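Small Parcels, Slow Border

January 2024

A carton of household goods leaves the Custano warehouse with one commercial invoice, one packing list and, under the procedure that took effect in August, a separate origin statement for each product line. The first two documents are familiar to anyone who has shipped across a border. The third has changed the way mid-sized importers buy.

The rule itself is short. An importer claiming the reduced tariff must show where the last substantial work on an item was done. For a product made of one material in one plant, that is simple. For a product sewn in one country from netting or thread made in another, the answer depends on how the tariff schedule defines "substantial," and the schedule defines it differently from chapter to chapter.

Lornier, a wholesaler of bath and kitchen items, had 200 product lines on its books when the procedure began. It has dropped 30 of them. Most were low-priced goods on which the duty saving was smaller than the cost of preparing the statement. The company now brings those items in at the full rate or does not bring them in at all.

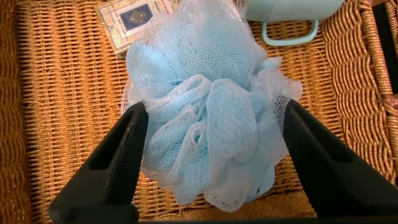

A mesh bath pouf in white and light blue. Low-priced household goods carry the same paperwork as costlier ones.

Suppliers have felt the change as well. Fernance, which finishes textile goods for export, used to issue a single yearly declaration to each buyer. Buyers now ask for a statement with every shipment, signed by the plant and backed by purchase records for the inputs. The firm has moved two clerks from sales to compliance and has added a paperwork charge to small orders.

Freight forwarders describe a different problem. Khokhar Freight groups cargo from several shippers into one container. If a statement is missing for one shipper's goods, the container can be held until the document arrives or the claim is withdrawn. Storage fees build up in the meantime, and the contract between forwarder and shipper often does not say who pays them. Khokhar has rewritten its terms to put the charge on the shipper whose papers are incomplete.

Trade officials on both sides have discussed a value threshold below which no statement would be needed. The talks have stalled over the level. A high threshold would clear most small consignments but would invite importers to split larger ones. A low threshold would be easier to police and would help few firms.

A review of the procedure is due in three years. Until then, importers can apply for an advance ruling on origin, which binds customs for the product named in it. Rulings are free, but each covers a single item, and any change of input supplier voids it.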